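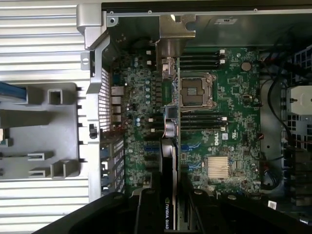 3.2 Preparation of the workstation chassis

The units in the disassembly study were retired desktop workstations collected from the Senitport and Driladdale offices. A total of 48 chassis were accepted for the study. Each was laid on its side with the cover removed, so that the motherboard faced upward and could be reached from above.

Processors, coolers and memory modules had been removed at intake and recorded separately, leaving the processor socket and both groups of memory slots empty. This condition was adopted as the starting state for all timed work. Modules have a resale value that differs greatly from that of the board, and leaving them in place would have mixed two recovery streams that the Haltis sorting scheme treats as distinct. Expansion cards were left seated where present. Socket levers were not operated during the timed portion of the work.

3.3 Order of removal

The removal order followed the one proposed by Tijani for tower cases, with two changes. First, expansion cards were taken out before any cable was unplugged. Second, the coin-cell battery was lifted from its holder before the board screws were loosened, as required by the site rules for separate battery storage. Figure 2 shows the layout of the board and the adjoining drive bays in a chassis with a graphics card in place. 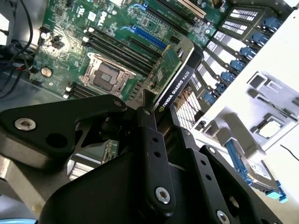 Figure 2. Motherboard with empty processor socket and memory slots, NVIDIA Quadro K620 graphics card, and drive bays with blue latches.

Time was recorded per part class from first contact to placement in the tray. A part that was put down and picked up again was logged as a single removal, with the pause included. Timing stopped at 400 seconds for any one class, and parts still attached at that point were entered as incomplete. Screws were pooled by chassis and weighed without being sorted by thread.

Cable handling proved difficult to define. Bundles in the same case often served several devices, and separating them by destination would have required a wiring record that was not available for the older units. Cables were therefore treated as one class, with connectors left on. Nnaji trays were used for cables and cards alike, and a divider was added after the first 132 removals to keep brackets from catching on the cable ends.

3.4 Exclusions

Chassis with bent walls or missing side rails were excluded at intake. Drives were outside the scope of the study and are handled under a separate data destruction procedure; the bays were inspected for damage to the latches only. Boards with visible leakage at the capacitors were set aside and do not appear in the results. The intake list was closed on 4/30/20, and units received after that date were assigned to the November series, which used a revised tray layout and is not pooled with the data reported in Section 4.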